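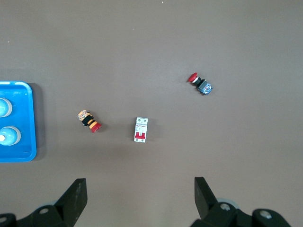 Chapter 4
Port Calls and the Planning of Time Alongside

4.1 Scope of the chapter

A port call is the period between a passenger ship's arrival at the pilot station and her return to it. The previous chapter dealt with the choice of ports in an itinerary. The present one deals with the hours inside a single call: how they are divided, who sets them, and what happens to the shore programme when they change.

Three times are published for each call. The arrival time given to passengers is the time at which the ship is expected to be fast to the berth, or at anchor if tenders are used. The all-aboard time is the latest time at which a passenger may return. The departure time is the time at which the lines are let go. Pilot times do not appear in the daily programme and are normally held only by the bridge, the agent and the port authority.

4.2 Clearance

No passenger may land before the ship has been cleared. At most ports the local officials board as soon as the gangway is secured, inspect the papers and release the ship. Where the passenger list has been sent ahead in the required form, clearance can be completed in 15 minutes. Where passports must be seen in person, the first tours should not be timed to leave within the first hour alongside.

4.3 Berth and tender ports compared

Ferkance and Sunddale are used throughout this chapter. Ferkance has one passenger berth, which lies within walking distance of the town. Sunddale has no berth deep enough for large ships, and all passengers are landed by tender.

Consider a ship carrying 1445 passengers. At Ferkance the gangway can serve all of them in any order, and the shore excursion desk need only stagger the coaches. At Sunddale the ship lowers four tenders, and tickets are issued by group. Passengers on organised tours land first. If the first wave is 200 passengers, those without tours should be told the night before that they will wait.

Swell is the usual cause of a cancelled call at Sunddale, particularly in August. The decision rests with the master and may be taken after arrival at the anchorage. Shore operators should therefore have written cancellation terms covering notice given on the day.

4.4 Long inland tours

Tours to Vullville leave from Ferkance and take up most of the call. They are given first priority at the gangway. The return journey must be planned against the all-aboard time, with a margin for road delays, and the tour escort must be able to reach the ship by telephone or radio.

Related sections
Chapter 3: Selecting Ports for an Itinerary
Chapter 5: Shore Excursion Contracts
Chapter 6: Turnaround Day at Cao
Appendix B: Tender Loading Tables

Last updated: 8th April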